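From: Nahuel Daza
Date: 24/04/2019
Subject: Re: [outdoor-kit] Cool box for a day out, which one?

> I'm after a hard cool box for picnics, two adults and two children,
> used maybe once a fortnight in summer. Budget is 90 pounds. The
> Kragh looks good but the shop also has the Tomum at less money.
> Is there any real difference? Also, is it worth buying the proper
> ice packs or will frozen bottles do?

I have owned both, so I can answer most of this. The Grallel I have only borrowed.

1. Capacity

Ignore the litre figure on the box. It is measured to the brim with the lid off, and the lid on the Tomum projects into the space by the thickness of its foam. A two-litre bottle will stand upright in the Kragh. In the Tomum it has to lie down, and then the screw cap needs to be a good one. Before buying, put the items you normally take on the kitchen table, pack them into a cardboard box and measure that. Compare it with the inside dimensions, which both makers print in the leaflet.
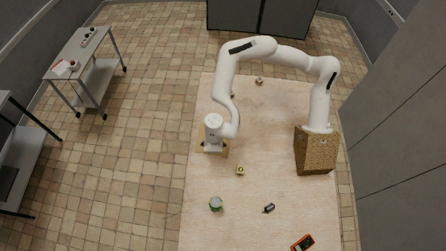 2. Insulation

The walls are much the same. The lid is where they differ. The Kragh has a rubber seal in a groove and two catches. The Tomum lid simply drops on and is held by the handle, and on mine there was a gap at one corner from new. With the same load and the same packs, kept in the shade, the Kragh stayed below 5 degrees for 12 hours. The Tomum managed until mid-afternoon. For a normal picnic either is enough.

The borrowed Grallel was better than both, but it is heavy when empty and well over your budget.

3. Ice

Frozen bottles will do. Fill them to below the shoulder and leave the cap loose until frozen. Gel packs fit into corners better and do not roll about. I use the flat Stominari ones, one on the bottom and one on top of the food. Cool the box overnight with a sacrificial pack in it, then swap that for fresh ones in the morning.
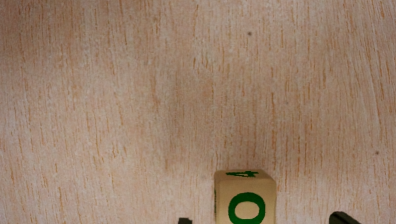

Drinks should go in already cold. A warm can uses up a surprising share of the ice, and a box full of them will use all of it before lunch. If you can manage two boxes, keep drinks in the cheap one, as it is opened far more often.

4. Cleaning

Bicarbonate of soda and warm water. Store it with the lid off. I put mine away shut in November and the seal had gone black by spring. Kragh do sell the seal as a spare, part 196 in their list, and it pushes in by hand.

So, the Kragh if it is still under 90 where you are, otherwise the Tomum and check the lid in the shop.

Has anyone tried the Kragh with the wheels? I would like to know if the axle holds up on gravel.

Nahuel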